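十月、日曜、夜

昼から雨。午前中に洗濯を済ませ、午後は定時性指標の計算をやり直していた。休日に仕事を持ち帰るのは避けているが、月曜の打ち合わせ資料に載せる値が二通りあり、どちらが正しいか決まらないまま週を越すのが気持ち悪かった。

問題になっているのは、Nemlow－Dorkach間の普通列車の遅延集計である。平日の運転本数は192本。終着駅到着で5分以上の遅れを遅延と数える、というのが社内の定義で、半期報告の数字もこれに従っている。ところが、指令側の記録から出した遅延率と、旅客案内システムの記録から出した遅延率が一致しない。差は大きくない。大きくないが、毎日同じ方向にずれる。偶然の誤差なら上下に散るはずで、片側に寄るのは定義か処理のどちらかが違っている。

最初に疑ったのは秒の扱いだった。指令側は軌道回路の落下時刻を秒単位で持ち、案内側は分単位に丸めて配信する。丸めが切り捨てなら、4分台後半の遅れはどちらでも遅延にならないので差は出ない。四捨五入なら案内側だけが遅延と判定する。仕様書には「分単位とする」としか書かれていない。案内側の生データを一週間分出して並べると切り捨てで処理されていた。したがって秒の扱いは原因ではない。ここまでで二時間。

次に到着時刻の取り方を見た。指令側はDorkach駅の場内信号機の先にある軌道回路を基準にし、そこから停止位置までの所要時間を固定値で足している。案内側は停車後の扉開を拾う。一番線と二番線は停止位置までの距離がほぼ同じなので固定値でよいが、三番線だけは分岐器の制限速度が低く、進入に余計にかかる。三番線に入る列車は、指令側の計算では実際より早く着いたことになる。固定値の表を確認すると、番線別の欄はあるのに三番線の行に一番線と同じ値が入っていた。配線変更の前の表がそのまま残っているらしい。らしい、と書いたのは、改訂履歴の欄が空白で、いつの表なのか確かめようがないからだ。

三番線の分だけ値を補正して再計算すると、差の大半が消えた。残りは途中で打ち切った列車の扱いである。指令側は打ち切り列車を母数から外し、案内側は終着に到達しなかったものとして遅延に含める。どちらにも理屈はある。旅客から見れば目的地に着かなかった列車であり、遅延より悪い。運転から見れば、到着時刻が存在しないものを到着遅延として数えるのはおかしい。定義書には打ち切りの記述がない。前年度までは運休の項目で別に拾っていたはずだが、一部区間運休と打ち切りの境目がはっきりしていない。これは計算で決まる話ではないので、資料には両方の値を載せて注を付けることにした。

夕方、気分を変えて折返し時間の件に移る。

Dorkachの折返しは現行で18分を標準としている。次のダイヤ改正でPodville方面への直通を増やす案があり、車両を増やさずに回すには折返しを詰めるしかない、というのが計画側の説明である。詰めた場合に到着の遅れがどこまで次の列車に伝わるか、簡単なモデルを組んで計算した。到着遅延の分布を先ほどの補正後の実績から取り、折返し作業に最低限必要な時間を引いて、残りを回復に使える余裕とみなす。余裕を超えた分がそのまま出発遅延になる。乗務員の交代が他の列車と絡む場合は別に足す。

結果は予想に近いもので、日中はかなり詰めても伝播しない。問題は夕方で、三番線に入る列車に集中する。進入が遅いうえに、出るときも対向列車の通過を待つ。補正前のデータで計算するとこの部分が見えず、全部が平坦に並ぶ。計画側が詰めても支障なしと判断した根拠が補正前の数字であれば、前提が変わる。根拠資料にはデータの出所が書いていないので、明日まず聞くことにする。

試しに、標準時間は据え置き、夕方の三番線着発の一部を二番線に振り替えた場合も計算した。これだけで出発遅延の山はほとんど消える。ただし二番線は回送の留置に使っていて、留置をどこへ移すかという話になる。Nemlow側の留置線に入れると回送距離が片道28キロ増える。乗務行路も変わる。電力と人件費で割に合うかどうかは私の担当範囲ではないが、概算を付けておかないと議論にならない。概算に使う単価の表が昨年度のものしか手元になかった。これも明日。

モデルの弱い点を忘れないうちに書いておく。

到着遅延を列車ごとに独立と仮定している。実際には前の列車が遅れれば続行も遅れるので、独立ではない。夕方の値は過小に出ているはずだ。

折返し作業の最低時間を一定としている。車内点検で時間がかかる例は記録が紙にしか残っておらず、集計に入っていない。雨の日は床の清掃が増えるが、これも入っていない。

Podville方面の直通は、既存の普通列車と同じ遅延分布に従うとして計算した。線区が違い、単線区間の行き違いがあるので、同じである根拠はない。計画側に類似線区のデータがあれば差し替える。

乗務員交代の余裕は行路表から手で拾った。転記の誤りがないか、もう一度別の順番で拾って突き合わせる必要がある。

計算機の横で三時間ほど座っていたので肩が固まった。夕食は昨日の残りの煮物と冷奴。雨は七時前に弱くなった。

食後、保守区向けの予備品管理ソフトの見積を読んだ。Quintanaという製品で、部品の最低在庫と発注点を線区別に設定できるとある。転てつ機の電動機や踏切の遮断桿のように、使用頻度は低いが切らすと復旧が長引く部品について、現在は区ごとに台帳を持っていて、隣の区の在庫は電話で聞くしかない。統合すれば総量は減らせるという主張はわかる。ただ、見積の効果欄は在庫金額の圧縮だけで、障害時に部品が届くまでの時間がどう変わるかが書かれていない。復旧時間が延びれば遅延率に跳ね返る。在庫を一か所にまとめた場合の輸送時間を入れた試算を出してもらうよう、質問票に一行足した。

もう一点、部品の識別について。既存台帳は品番の付け方が区で異なり、同じ部品に別の番号が付いていたり、逆に改良前と改良後が同じ番号で載っていたりする。移行時にこれを整理する工数が見積に入っているのかどうか、文面からは読み取れなかった。入っていないとすると、その分はこちらの負担になる。
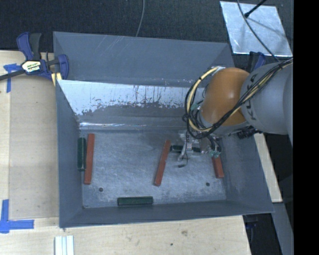
三番線の固定値については、夜に入って同僚から返信が来た。配線変更の際に表の改訂を起案したが、検測が済むまで保留という扱いになり、そのまま戻されていないはずだという。検測自体は終わっていて、結果は施設側の共有フォルダにあるとのこと。さらに、補正を過去に遡って適用すると公表済みの半期の値が動くので、数字を出す前に扱いを決めておいたほうがいい、とも書いてあった。打ち切り列車については、案内側の数え方に揃えるべきだという意見だった。

遡及の件はそのとおりで、今日の計算では頭から抜けていた。公表値を差し替えるのか、今期から新しい表を使って断り書きを入れるのか。差し替えるなら前年同期との比較も作り直しになる。断り書きで済ませると、今期は何もしていないのに悪化したように見える。どちらを選んでも説明の文が要る。とりあえず旧表と新表の両方で今期分を計算し、差を一枚の表にした。旧表の列を残しておけば、どちらに決まっても対応できる。

打ち切りの扱いは、意見としては聞いておくが、資料の注はそのままにする。案内側に揃えると、大雪や倒木で区間を切った日の値が極端に悪くなり、通常日の傾向が埋もれる。除外日の規定を先に作らないと使いにくい。規定の案は以前書きかけたものがあるはずで、探したが見つからなかった。古い端末のほうかもしれない。

検測の結果も家からは共有フォルダに入れないので、三番線の補正値は案内側の扉開時刻から逆算した仮の値のままになっている。資料には仮値と明記した。実測が手に入れば置き換える。差が数秒なら結論は変わらないが、夕方の三本は判定の境目近くに固まっているので、そこだけは再計算が必要になる。

明日やること。

・計画側に、折返し短縮案の根拠データの出所と集計期間を確認
・施設側の検測結果を取得し、三番線の仮値を置換
・乗務員交代の余裕を行路表から再度拾い、今日の値と照合
・回送経費の今年度単価を入手
・質問票に品番整理の工数の件を追記して送付

打ち合わせは十時から。検測結果の取得だけは朝のうちに済ませる。計算シートは版を分けて保存し、旧版には上書きしないよう書込み禁止を掛けた。十一時半、端末を落とす。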